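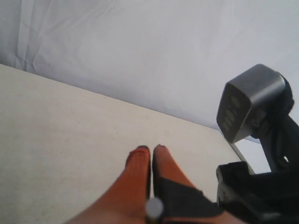

11月。朝の作業は天板の清掃から。昨日の終わりに乾拭きだけで済ませたので、表面に薄い曇りが残っていた。色がクリームがかった白なので、正面から見る限りほとんど分からない。目の高さを天板すれすれまで下げ、窓側の光を斜めに受けると、拭いた方向に沿って曇りの筋が出る。艶消しの面は反射で汚れを探す方法が効きにくく、角度を変えながら何度か見るしかない。

手順を書いておく。まず柔らかい刷毛で細かい粒を手前に寄せる。いきなり布で拭くと粒を引きずり、そのまま擦り傷になる。今ある薄い傷のいくつかは、たぶん夏に自分がそれをやった跡だと思う。次にBroltonの中性クリーナーを水で薄め、固く絞った布で奥から手前へ一方向に拭く。往復はしない。最後に水だけの布、そのあと乾いた布。希釈は水1,000 mlに対してキャップ一杯。ラベルの指示より薄いが、濃くすると拭き跡が残り、結局もう一度水拭きすることになる。

布は三枚使い分けている。洗剤用と水用は同じ銘柄だが、洗剤用の隅には糸で印をつけてある。先月この印がほどけて取り違え、水拭きのつもりで薄く洗剤を塗り広げていた。今朝の曇りの一部もその残りかもしれない。印は縫い直した。

細かい点状の汚れはあまり落ちなかった。爪で軽く触って引っかかるものと、引っかからないものがある。引っかかるものは付着物なので、湿らせた布をしばらく当てておくと取れる。引っかからないものは表面の中に入っているか、最初からある斑なので触らない。以前、消しゴム状のスポンジで一か所だけ試したところ、点は薄くなったが周囲に艶が出た。艶消しの面にできた艶は、元の点よりずっと目立つ。以来このスポンジは流し専用にしてある。

拭き終わってから30分ほど放置。表面が乾くまでに別の作業を挟む。

背景の布。問題はこちらのほうが大きい。

Stikovuraで買い直した白布に替えてから、しわの出方が変わった。前の布より少し薄く、掛けた直後の落ち方は素直なのだが、畳みじわが抜けにくい。届いたときは四つに畳んだ状態で、縦の折り目と、それに斜めに交わる細かいしわが入っていた。吊るして一晩おいて、右側はかなり平らになった。左上だけが残る。何本かのひだが上の隅に集まり、そこから下へ流れる形。

原因を切り分けた。候補は三つで、畳みじわの残り、クリップの位置、吊り棒の傾き。

棒の傾きは水準器で確認した。気泡は中央。除外。

次にクリップ。左端のクリップを外してみると、ひだの根元がほどけて布が外へ逃げた。つまり左端で布を内側に寄せすぎている。吊るすときに右から留めていき、最後に余った分を左で吸収させていたためだ。順序の問題なので、中央を先に留め、左右へ交互に振り分けるやり方に変えた。間隔は220 mmで揃える。以前は目分量で、測ってみると左のほうだけ詰まっていた。

これで大きなひだは浅くなった。完全には消えない。残りは畳みじわの成分と判断して、スチーマーを当てることにした。

スチーマーは布から少し離し、上から下へゆっくり動かす。近づけすぎると水滴が飛び、乾いたあとに輪じみが出る。前の布を駄目にしたのがそれだった。今回は裾を軽く引きながら当てた。強く引くと留めた点から放射状に新しい張りじわが出るので、引くというより重さを足すくらいの感覚になる。力の加減を数値にできないのが気持ち悪いが、ばねばかりを持ち出すほどのことでもない。

裾の処理。布は天板の奥の縁まで落ちていて、その先の壁は隠れる。縁と布の境目に隙間が出ると後ろの壁が見えてしまい、見た目が落ち着かない。逆に布を余らせて天板の上に乗せると、乗った部分が丸まって影になる。裾は縁より下まで垂らし、50 mm余らせて裏で留めた。余りが少ないと、空調が動いたときに裾が持ち上がる。多いと今度は裏でたまり、その膨らみが表に出る。

裏で留める道具は最初マスキングテープだった。翌朝には剥がれていた。布の裏面は毛羽があるせいか、テープがまるで効かない。今は棚に使っていた薄い板を裾の裏に挟み、重しを兼ねさせている。板の端が布に当たると直線の跡が出るので、角だけ紙やすりで落とした。見た目はよくないが裏側なので構わない。

費用の控え。布、クリップの追加分、送料を合わせて2,615円。クリーナーは前回の残りを使ったので含めない。Stikovuraは端の始末を頼むと別料金になるため、今回も切りっぱなしで注文した。ほつれは今のところ出ていない。出たら三つ折りで縫う。その場合、裾の余りが減るので上の巻き込みを緩めて調整すること。忘れそうなのでGomaのほうにも同じことを書いた。

昼前に光の確認をした。

Samonteの部屋は西と北に窓があり、午前は北からの拡散光だけになる。天板の上での明るさの差は小さく、影もほとんど輪郭が出ない。ただ色味の差はある。左寄りはやや灰色に、中央に近いほうはやや温かく見える。天板自体の色むらかと思い、白い紙を同じ場所に順に置いて比べた。紙でも同じ傾向が出たので、天板ではなく光のほう。左には北窓の冷たい光が強く回り、中央には天井灯の分が混じる。天井灯を消せば差は縮まるが、全体が暗くなる。カーテンを一枚足す案もあるが、今日はそこまでやらない。

布の白も均一には見えない。全体として青みのある白で、右のほうへ行くとわずかに紫がかった灰色が乗る。前の布はもう少し黄色かった。洗濯を繰り返したせいで黄ばんでいたのか、もとから違う白だったのか、切れ端を取っておかなかったので比べようがない。今回は余り布を一枚、封筒に入れて暗い引き出しに保管した。半年後に並べて見る。

天板のクリーム色と布の青白さが隣り合うと、境目の線が思ったよりはっきりする。どちらも白のつもりで選んだのに、並べると別の色になる。奥の縁は少し暗い線になって残り、これが水平の基準として役に立つので、悪いことばかりでもない。布を掛け直すときは、この線と裾の落ち方を見比べれば傾きに気づける。ただし椅子を斜めに置いていると線も斜めに見えるため、判断は必ず正面に立ってからにする。今日は一度これで騙され、合っている裾をわざわざ直してしまった。

午後は洗い物と片付け。三枚の布を中性洗剤で洗い、柔軟剤は入れない。柔軟剤を入れると吸水が落ち、拭いた面に膜が残る。刷毛は毛先を下にして吊るす。穂先に入った粒は、指で弾いてから掃除機で吸った。水洗いは月に一度で足りる。

スチーマーの水は抜いておく。前に入れたまま置いたら、次に使ったとき最初の蒸気で白い粉が飛んだ。水道水を使っているので当然の結果ではある。精製水に替えることも考えたが、使用頻度が低いので、毎回抜くほうで対応する。最初の蒸気は布に当てず、流しに向けて捨てる。この一手間を今日も省きそうになった。手順の紙をスチーマーの取っ手に巻いておいた。

夕方、西日が入る時間にもう一度布を見た。午前の柔らかい光では見えなかった斜めのしわが、横からの光で浮いた。左上を中心に、縦のひだと斜めの浅い波が重なっている。右側は夕方でもほぼ平らだった。スチームを当てた時間は左のほうが長いので、当て方の不足とは考えにくい。布目が少し歪んでいる可能性がある。裁断が布目に沿っていなければ、どれだけ均等に留めても、片側の隅に張りが寄る。

確かめるには端の糸を一本抜いて、裁断線とのずれを測ればいい。ただし吊ったままではできない。次に外して洗うときにやる。ずれていたら左端の留め位置を外側に送り、上辺を布目に合わせて巻き直す。それで直らなければ、左右を入れ替えて掛け、しわが右に移るかどうかを見る。移れば布、移らなければ吊り方。最初からこの入れ替えをやっておけば早かった。

天板のほうは夕方の光でも曇りは出なかった。拭き筋は消えたと見てよい。淡い汚れがいくらか残り、擦り傷もごく浅いものが散っているが、指で触れて分かる段差はない。研磨はしない方針のまま。艶のばらつきを作るくらいなら、浅い傷は置いておくほうがいい。

未処理の件をまとめて書いておく。

クリップの予備がもうない。挟む面に樹脂の付いたものを買う。金属がむき出しのものは、留めた跡が布に残る。

吊り棒の右端のキャップが緩い。回せば締まるが、翌日にはまた緩んでいる。ねじ山に糸を巻いてみる。

天板の脚の裏のフェルトが減っている。がたつきはまだない。次に天板を動かすときに貼り替える。単独で動かすと布の裾に当たるので、必ず裾の板を先に外すこと。

クリーナーの残量は底から指二本分くらい。Broltonの詰め替えは近所の店に置かなくなったので、注文は早めに出す。

空調は風向きを下から水平に変えた。裾の揺れはほぼ止まったが、今度は布の上のほうがゆっくり動く。揺れ幅は小さく、しわへの影響は分からない。一晩回して、明朝もう一度、左上から見る。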